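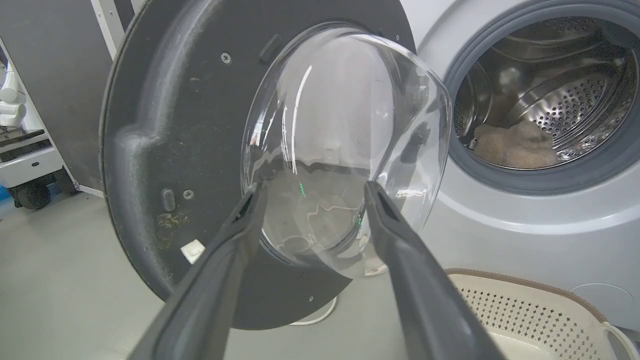

Figure 4. Wrist camera view during the door phase. The fingers hold the lower edge of the door glass, and a towel or other piece of laundry lies in the drum.

4.2 Demonstration Protocol for the Laundry Station

The laundry station was the second of the two stations set up at the Vornumham site, and it was the one in which the choice of teaching method mattered most. At the shelf station, described in Section 4.1, the arm moves through open space and a small error in the path has little effect on the outcome. A front-loading washing machine is less forgiving. The door swings on a fixed hinge, and once the fingers are in contact with it the arm has to follow the arc that the hinge allows. An operator who pulls along a straight line will either lose the grip or load the wrist until the safety limit stops the arm.

Two methods of demonstration were compared. In the first, referred to below as hand guiding, the operator stands beside the robot, takes hold of the arm above the wrist, and moves it through the task while the motors compensate for gravity only. In the second, referred to as remote control, the operator sits away from the station and drives both arms with the Lultov leader arms, watching the camera views on a monitor. The same two operators, Treloar and Sjögren, recorded all demonstrations by both methods. Each had used the Lultov arms before the study began.

A total of 272 demonstrations were kept for training. Recordings in which the safety limit was reached were removed, as were recordings in which the operator asked for a restart. Demonstrations that contained a fumble followed by a successful correction were kept. Earlier work by our group suggested that a policy trained only on clean motion has no means of recovering when a finger slips, and we saw no reason to change that practice.

4.2.1 Task phases

Every demonstration was divided into phases after recording. In the approach phase, the arm moves from its rest pose until the fingertips reach the rim of the door. In the door phase, the door is opened and brought to a position at which the drum can be reached. In the transfer phase, one article of laundry is taken from the drum and released over the basket. The boundaries were marked by the operator who had made the recording and then checked by the other. Where the two disagreed, the earlier boundary was used.

The end of the approach phase proved the hardest boundary to place. In the wrist view, the fingertips often seem to meet the rim some time before any force is registered at the wrist. We therefore defined contact by the force reading alone and used the images only to confirm that the fingers were at the door.
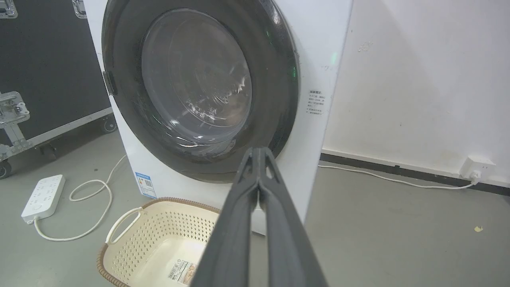 Figure 5. Wrist camera view with the door closed and the fingertips at the lower rim. The basket is on the floor in front of the machine.

The view in Figure 5 is typical of the difficulty. The fingers cover part of the lower rim at the point where the operator most needs to see it, and the glass returns curved reflections that change with every movement of the wrist. During remote control, both operators reported that they relied on the wrist view to line up the fingers with the door and then turned to the head view to judge distance. During hand guiding they looked directly at the door and made no use of the monitor.

This difference has a consequence for training. The policy, which we call Mollano in the remainder of the paper, receives only the camera images and the joint readings. An operator who guides the arm by hand is acting on information that the policy will never have. An operator working by remote control is limited to nearly the same information as the policy, and the resulting motion tends to include short pauses and small sideways movements by which a better view is obtained. We return to this point in Section 5.3.

4.2.2 Arrangement of the station

The position of the basket was changed between sessions and left alone within a session. The machine itself stayed in place. Power cords and the power strip remained on the floor throughout, as they would in ordinary use, and the operators were asked to keep the arms clear of them. No markers were attached to the machine, the basket, or the floor.

Lighting was limited to the ceiling lights of the room. We considered covering the door glass with a matte film to reduce reflections and decided against it. A method that depends on such a film would be of limited value outside a laboratory, and the domed window is a normal part of this type of appliance.

The laundry consisted of hand towels and dish towels. One article was placed in the drum before each demonstration, pushed to the back in one half of the recordings and left near the opening in the other half. Its shape was not controlled. For trials limited to the approach phase, the drum was left empty so that the image of the window would not depend on its contents. 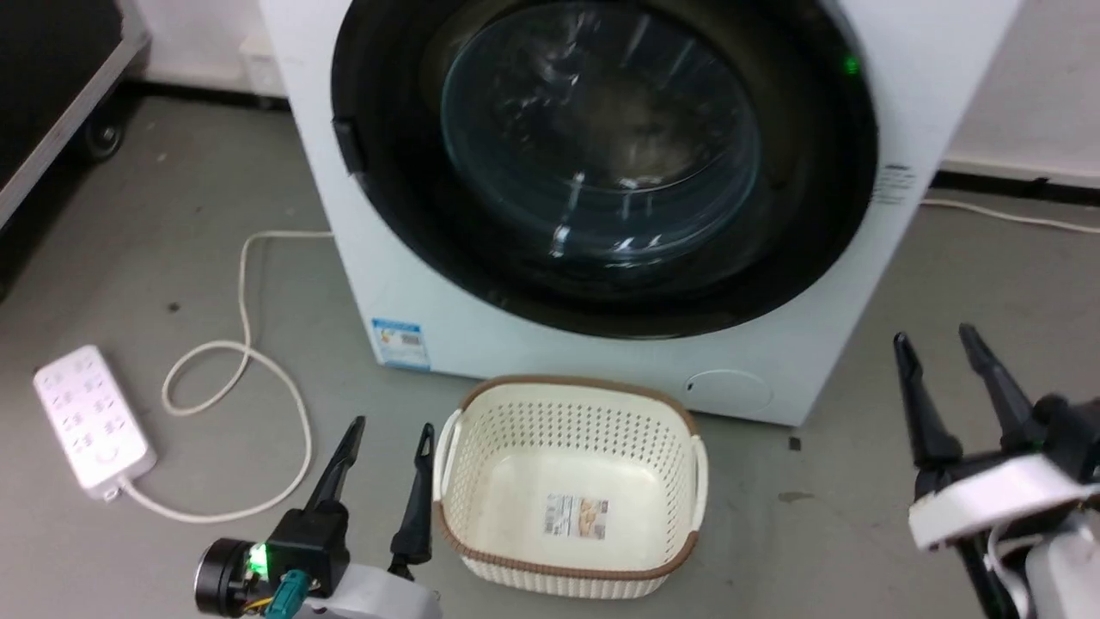
Figure 6. Head camera view of the laundry station with the door closed. Both grippers are in view, and the basket in front of the machine is empty.

4.2.3 Camera views and synchronization

Images were recorded from the head camera and from the wrist cameras. The head camera gives the overall layout, as shown in Figure 6, including the basket and both grippers, while the wrist cameras give close detail at the point of contact. All streams were stamped by the Sæther recorder, which also logged the joint readings at 100 Hz. Each image was matched to the nearest joint reading in time. Recordings in which any stream was missing for longer than 300 ms were discarded before the phases were marked.

The head camera was kept at a fixed angle for the whole study. At this angle the upper part of the door rim can fall outside the image, as it does in Figure 6. Tilting the camera upward would have shown the full rim but would have reduced the view of the basket, which is needed in the transfer phase. The fixed angle was accepted as a compromise.

4.2.4 Operator procedure

Before each session the operator made two practice runs that were not recorded. The operator then announced the start of each demonstration aloud, completed the three phases in order, and returned the arms to the rest pose. The second operator reset the station and took no part in the motion. Sessions were ended at the request of either person.

Hand guiding placed one further demand on the procedure. Because the operator stands next to the arm, a sleeve or a hand may enter the camera view. Such images were masked before training with the method given in Appendix B. The masks were largest in the door phase, during which the operator must step around the opening door. In several recordings the mask covered the hinge side completely, and the door phase of those recordings was excluded from training while the other phases were retained.

Remote control required no masking. Its main cost was time, particularly in the door phase, where operators often released the rim and took a new grip before the door began to move. Sjögren opened the door with one arm in all sessions. Treloar at first used the second arm to steady it and gave up the practice during April, after which both operators followed the same order of motion. The earlier recordings were kept in the training set and are marked in the released data.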